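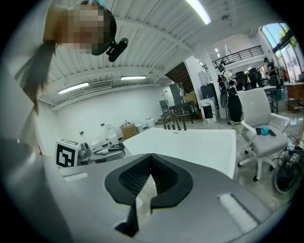 How long should you keep the manual for a household appliance?
Keep it for as long as you own the appliance, then let it leave the house with the thing it describes.

8 August 2018

I live by this rule as of last night. Before that I lived by the other rule, where you put the manual in the kitchen drawer and close the drawer with your hip.

The drawer stopped closing in January. I switched to a bigger drawer. I regret to report that I considered this a solution.

Oldest item: the booklet for a Trekham bread maker, 22 years old. I gave the bread maker to a neighbor before I could legally rent a car. The booklet has moved apartments with me four times and has its own water stain.

It does have a decent recipe for raisin bread in the back. It requires a Trekham bread maker.

Thickest item: the Jaramau dishwasher manual, which opens with 31 pages of safety warnings. By the time you get to "loading the lower rack" you have been told so many times not to climb inside that you start to wonder what it's like in there.

Page 9 says to read all instructions before opening the box. The manual was in the box.

The English is fine, by the way. The manual comes in 5 languages and I've compared the diagrams, and it's the same arrow every time, pointing at the same gray blob, labeled F. There is no F in the key. The key goes straight from E to G in every language, so at least nobody was favored.

Things I found that weren't manuals: takeout menus, a window lock key for a window I no longer have, a birthday card I bought for someone and evidently thought better of.

Also a Unix manual. Printed. Spiral bound. From a job where I was told to "get comfortable with the command line" and was given a desk facing the copier.

I did not get comfortable. But I'll say this for the Unix manual: it never once congratulated me on my purchase.

Every other booklet in that drawer congratulates me on page one. The toaster congratulates me. The space heater congratulates me and then lists the ways it could end my life.

OK, practical part, for people who followed me for practical things and have been very patient.

Write the model number and the date you bought it on the front cover. Marker, big. You'll never find the model number otherwise. On my fridge it's behind the bottom drawer, on a sticker, sideways, in a font designed for ants.

Staple the receipt inside the back cover. Receipts fade, so take a picture of it too. Mine for the Jaramau is now a blank strip of paper that I'm keeping out of respect.

Recycle the languages you can't read if the booklet comes apart easily. Mine did not come apart easily. Mine came apart all at once.

Most manuals are online now, people will tell me in the replies. They are! I looked for the one for my Olteanu space heater and found it on page 5 of the results, as a scan, with somebody's thumb over the thermostat section.

So the paper one stays. I finally read it, too, and found out the heater has a timer. I've owned it for roughly six winters and have been getting out of bed to turn it off.

That's what gets me about the whole pile. Half of these machines can do something I wanted them to do and I never asked. The dishwasher has a half-load setting. The microwave can be told to stop beeping.

I've been listening to that beep for years. Hold down the 2. That's it. Hold down the 2 for three seconds.

Everything's in one folder now, on the shelf by the fridge. The big drawer is empty except for the window key, which I put back, and the raisin bread recipe.

Replies asking for the raisin bread recipe: you'd need the bread maker.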